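Friday, morning

I slept badly and came early, before Samira. There was a message from Bernice, sent from Pavstead late last night. Their arm had replayed our new packing files and on the third try it squeezed a snack bag until the bag opened. Then it did not let go. It stood with the jaws shut and showed error 845, and she had to press the red button. She wrote, "Nothing is hurt but my floor." I was ashamed a little, because the files were mine.

When Samira arrived we made tea and decided to do the same work again, slowly, and look at the numbers while we do it. We did not change the table. The same mat, the same small packets, the cardboard box.

The task is simple to say. You hold one gripper in each hand, you pick a thing, you put it in the box. The camera on the gripper sees what the robot will see later, and a small sensor from Calex measures how far the jaws are open. If this number is wrong, the arm in Pavstead believes a wrong thing about how wide the packet is, and it closes too much or too little.

I started with the thin packets. They are the ones I like, for they stand up nicely if you pinch them low. 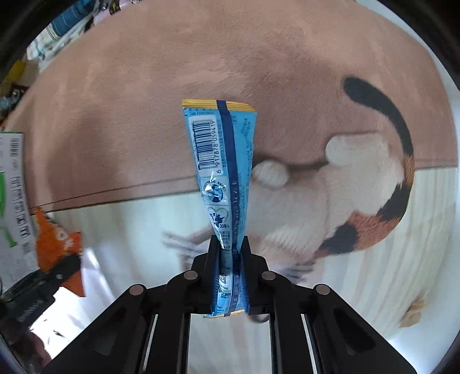
The blue packet, pinched low, beside the cat on the mat.

I held this one very still and Samira read the screen to me. She said zero. I said, it cannot be zero, I have something in the jaws. She said zero again. The packet is flat, yes, but the program should still show a small opening. I put it down and closed the jaws on nothing, and now the screen showed minus three millimeters.

So the zero was in the wrong place. I felt cold in my stomach, thinking of how many recordings I had made like this.

Eleven o'clock

We looked for the moment when it started. Jumico, the recording program, takes the zero at the beginning, when it asks you to close both grippers and press the key. It does not check that you closed them. It takes any position and says OK in green letters. On Tuesday evening I had restarted it between two sessions, and I was tired, and I believe I pressed the key with my hand still half relaxed. I cannot prove it. But the bad numbers begin exactly after that restart, and before it they are good.

Samira counted the files. There are 200 recordings with the wrong zero, in nine sessions. She said the number in a quiet voice and went to refill the kettle.

Then I made a second mistake, smaller. I wanted to feel with my own finger if the jaws close fully, and I put it between the pads while Samira was working the trigger. It was only a pinch. She was more frightened than I was. These hand grippers have no motor, but the habit is bad, and the arm in Pavstead has a motor. I wrote it in the safety book under my own name.

After lunch

We set the zero again, properly. I closed the jaws on nothing, Samira looked at them from the side, then I pressed the key. After that we packed a box from the beginning, four soft things this time: the tissues with the bear, the lavender-gray cloth, the white pouch and the red snack package. Soft things are the difficult ones. A cloth has no real width, so I take it in a different way each time and I never know if I teach the robot something or confuse it.

The numbers were good for all four. I closed the jaws on nothing after each one, and each time it showed zero as it should.
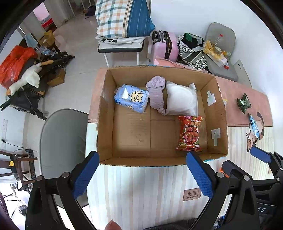

Evening

Bernice telephoned at six. She had already written to Boutros, who built the arm, to ask why it stayed closed after the error. Their answer is that holding is the normal behavior, so that the arm does not drop a heavy thing on a person's foot. I understand this. But with a finger in the place of a snack bag I would like it very much to open. She will ask them for a lower force limit, and until she gets it she replays nothing from us unless the box of the arm is closed.

About my files, we do not agree yet. She thinks the correct width can be calculated by adding the three millimeters. Samira thinks we should record everything again, as we cannot be sure the error was the same in all nine sessions. I want Bernice to be right, and for this reason I do not trust my opinion. On Monday I will take ten files from different sessions and compare.

I wrote a note and taped it above the keyboard: CLOSE, LOOK, THEN PRESS. Samira corrected my handwriting.

My thumb is sore from the trigger. I left the box on the table as it was and took the late bus.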